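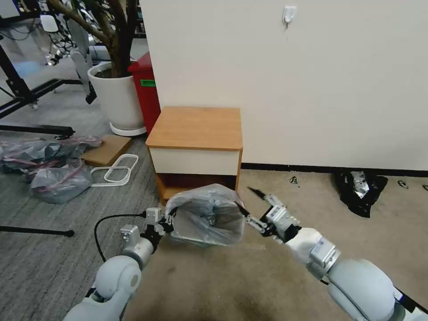

The small bin with its liner on, in front of the nightstand.

I did not plan to write a review of a waste bin. I came to the shop for a lamp, and the bin stood near the cash desk with a stack of liners next to it. But I have lived with it since December, and my sister asked me so many questions before she bought her own that I decided to put the answers in one place.

The bin is the small bedroom model from Jasivano. It is close to a rectangle, with rounded corners, and it has no lid. I wanted no lid. In the bedroom I throw away paper tissues, cotton pads, receipts from pockets and the threads which I cut from clothes, and for such things a lid is only one more part to touch. If you want to put food in it, please buy another one. A banana peel stayed in mine for one night and I knew it before I opened my eyes.

First the size. I measured my old bin and it was wider by 8 centimeters, so I could never walk between it and the bed without a small kick. With the new one I pass easily. Now it stands in front of the nightstand, and when I need something from the lower compartment I move it to the side with my foot. On carpet it does not slide well, it rather jumps, and when it is almost empty it can fall over. A little more weight in the bottom would help. I put a flat stone under the liner for some weeks and then I forgot to put it back.

Now about the liners, because they are the larger part of my opinion. I use the Baltel ones, thin and see-through, a roll of 17 bags. The number is strange and I do not know why they chose it. The bag is too big for this bin. You fold it over the rim and there is still much film left, so it makes wrinkles everywhere and collects at the back. Inside it hangs in folds, and small things fall into the folds and stay there. For a person who likes a clean line it is not beautiful. I tried two ways to improve this:

I pulled the extra film to the back and made a knot. It looks tidy from the front, but you must open the knot each time, and with short nails this is not a pleasure.

I pressed the air out with my hand, from the bottom up, before folding the edge. This works better. The bag lies near the walls and the fold holds for some days.

I also bought the Rotum bags, which are smaller. They fit the opening more tightly, but they tore at one corner on the third or fourth bag, so I came back to Baltel. Sharon Owino, my neighbor across the hall, cuts her bags shorter with scissors before she uses them. I respect this, but I will not do it.

Taking out the full bag is easy. You lift the edge on both sides at the same time and it comes up without sticking. With my old Sauerland bin, which was narrow at the top, the bag always held on to something and half of the tissues went on the floor. For me this alone was worth the change.

Cleaning: the inner wall is light, so you see dust and make-up marks at once. I wipe it with a wet cloth and a drop of dish soap when I change the bag. One brown line from an eyebrow pencil did not go away completely. It is under the liner, so I stopped to think about it.

The price was 10 dollars, and the liners were extra. The shop has a paper on the wall which says they sold 2,000 of these bins, and I can believe it, as I have already seen the same one in the waiting room of my dentist.

What I like: it is small, the opening is wide enough that I hit it from the bed on most evenings, and the corners are round – my ankle is thankful.

What I do not like: it is too light, and no bag is sold in exactly its size. I wrote to the shop about the second point and they answered politely that they will "pass it on".

I give four stars from five. For a bedroom or a small desk I would buy it again, maybe in a darker color inside. For a kitchen, no.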